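Fidov Lever Corkscrew: A Long-Term Review
February 4, 2024

I have opened a lot of bottles in my life and broken an embarrassing number of corks doing it, so when the Fidov arrived in November I went straight to the back of the rack and pulled out the worst candidate I had, a Cattaneo Barbera with a cork I had been dreading for years. Out it came in one piece, a bit crumbly at the bottom and stained halfway up, but whole. I may have cheered!

For anyone who hasn't run into it, the Fidov is a two-step waiter's corkscrew with a longer worm than usual and a hinge that feels tighter than most. You start the worm just off center, turn until one curl is still showing, set the first notch on the lip and lift. Then you move down to the second notch and finish the pull straight up. If you've used any decent waiter's corkscrew you already know all this, and your hands will know the Fidov in a minute or so.

What got me excited is the worm itself. It has a groove cut along the outside and a point that bites right away, even into those hard, slick composite corks that like to push back. My old Clamport would skate across the top of them and I'd end up leaning on the bottle with my whole shoulder. The Clamport has been a good friend (it came on every camping trip I took with wine in the cooler, and it opened beer just fine), but its coating was flaking and the hinge had gone floppy. Side by side, the difference is big.

The foil cutter is a little serrated blade that folds into the handle. It's sharp out of the box and it cuts cleanly under the second lip, which keeps the torn foil away from the pour. My one gripe is that it's stiff to open, and if you keep your nails short you'll be picking at it for a while. Mine has loosened up with use, but only a little.

I took it along to a Riludach tasting over the holidays, where we got through 8 bottles, all under natural cork. The oldest was a 2000 from Cattaneo, and for that one I slowed way down, a half turn at a time with the bottle flat on the counter, and it still let go with that soft sigh you hope for. The wine was gorgeous, by the way. Dried cherry, leather, orange peel, and enough acid left to make everyone want food. I'd never drunk one that old from them before and now I want more of it than I can afford.
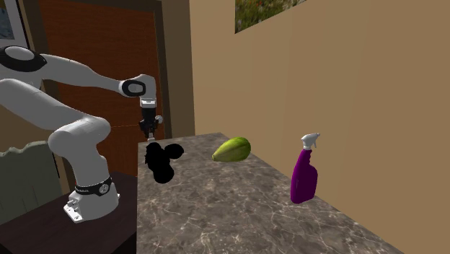 Back to the handle, which is wood over steel and a touch thicker than I expected. I like that. It fills the palm, and by the third or fourth bottle of an evening you notice how much less your fingers complain. It does make a lump in an apron pocket. People with small hands might want to try one before buying.

Would I use it on a really fragile cork, something forty years old and soaked through? Probably not, I'd still reach for a two-prong puller. And it does nothing special for synthetic corks, which come out fine but grip the worm so hard you have to wrestle them off afterward.

Those are small things. I've had it 3 months now, it gets used most nights, and the hinge is as snug as when I took it out of the box. The Clamport has moved to the picnic basket. I've already bought a second Fidov for my sister, who still opens everything with one of those winged things that chews a hole through the middle of the cork.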